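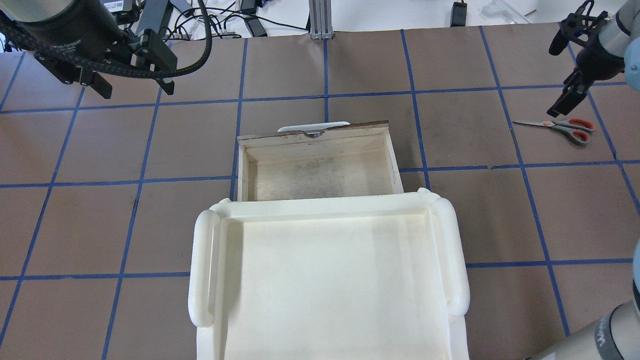 Demonstration gathering (two-arm tabletop)

Robot Wiki > Learning Methods > Collecting Examples

Demonstration gathering is the part of robot learning in which a person guides a machine through a job, again and again, so that a learning system has something to copy. It is slow work, and it is also one of the most rewarding corners of the field, full of small choices that shape what a robot can later do!

Setup

A common tabletop layout puts two arms with parallel grippers over a surface marked off in squares with blue tape. The squares give the operator a quick way to vary where things start. Props are plain household items: an open wooden drawer, a white plastic tray with a handle on each side, a pair of scissors. Simple as they are, they make a wonderfully rich problem. Scissors lie flat and are hard to pinch, and a tray set against the drawer leaves less room to reach in from the front.

Episodes

One recorded run is called an episode. In the Skultia collection, led by Zewditu Moges, an episode lasts at most 24 seconds and the props are moved to new squares after every 4 runs. The August set holds 390 episodes.
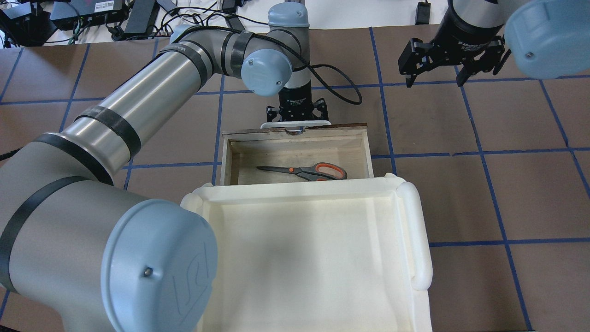

Moges has argued that clumsy runs deserve a place too, as long as the operator recovers. A gripper that comes down off its mark and then corrects itself teaches the system how to get out of trouble, and a set made up only of perfect runs has very little of that. Skultia keeps 40 such recoveries in a separate folder, and they are a delight to study.

Labeling

Each episode gets a short sentence in everyday words, such as "put the scissors in the drawer." The Kestisska format stores this sentence beside the joint readings and the camera streams. Older sets used number codes, which made them hard to combine.

Category: Robot learning | Data collection | Two-arm systems

Related articles
Kestisska format
Nghiêm gripper test
Ornuvwood drawer set
Operator fatigue
Episode (robotics)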